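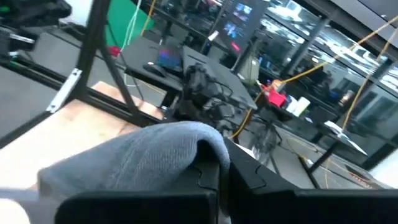

I went to see Mirjam Mulder because of my own hallway. It has a shelf, the shelf has hats on it, and every time I want the one at the bottom the whole lot comes down on my head. A reader wrote in and said I should talk to Mirjam, who has spent years sorting other people's clothes and now runs little tidying classes under the name Woltia. So I did, over two very large coffees!

The first thing I asked was how many caps a person needs. She laughed at me. "I don't do that. If you wear them, keep them. I had one lady, Liliana, with a whole cupboard of them, and she could tell me where she'd bought every single one. Why would I take those off her?"

What she minds is how they're kept. Mirjam can't bear a cap folded in half and stuffed in a drawer (guilty) and she isn't keen on hooks either, as she thinks the weight pulls on the back strap. "Put them down on something flat," she said. "A shelf, a table, I don't care. Give the brim some room and it'll keep its curve."

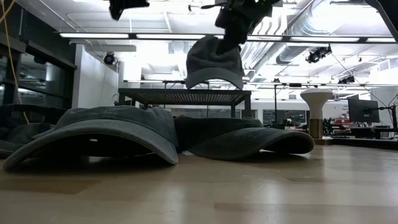 Washing was the bit I really wanted to hear about, having once ruined a lovely green one in the machine. Mirjam does hers by hand in the sink, with a small squirt of ordinary washing-up liquid, and she goes at the sweatband with an old toothbrush. Then it's all about air. She's a great believer in a mesh top for drying, something like the black table standing behind the grey caps, so that the damp can get out underneath as well. "A cake rack does the same job," she told me. "Mine came from Gramness and it's never seen a cake."

And towels? I'd read that you should roll one up and put it inside the crown. She pulled a face. "A small one, yes, and dry. People shove in a great big bath towel and then wonder why the cap fits a pumpkin. Half fill it and leave it alone overnight."

We got on to colour after that. I keep buying the same dark grey and can never find the one I want, and she says that's very common. Her answer is to sort by how worn they are - faded ones for the garden, smarter ones by the door. Her neighbour Bram sews a bit of ribbon inside each of his, but she finds that a faff. 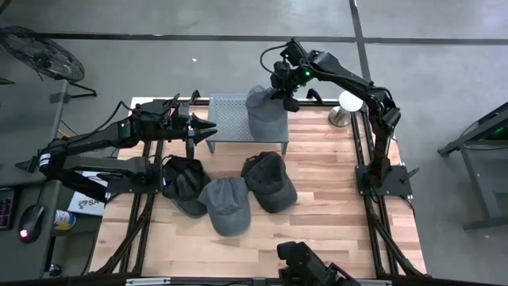
Greys and a black one, with the perforated stand at the back of the table.

Before I left I asked what she'd do with my hallway shelf. She wanted to know how deep it was, and I had to admit I'd never measured it. "Go home and measure it, then ring me," she said. "And stop piling them up. Put them in a row with the brims facing you, so you can pick one out without touching the rest."

I've done the row. Two have gone to my sister, and the green one is still in the bag for the charity shop, where it's been since October.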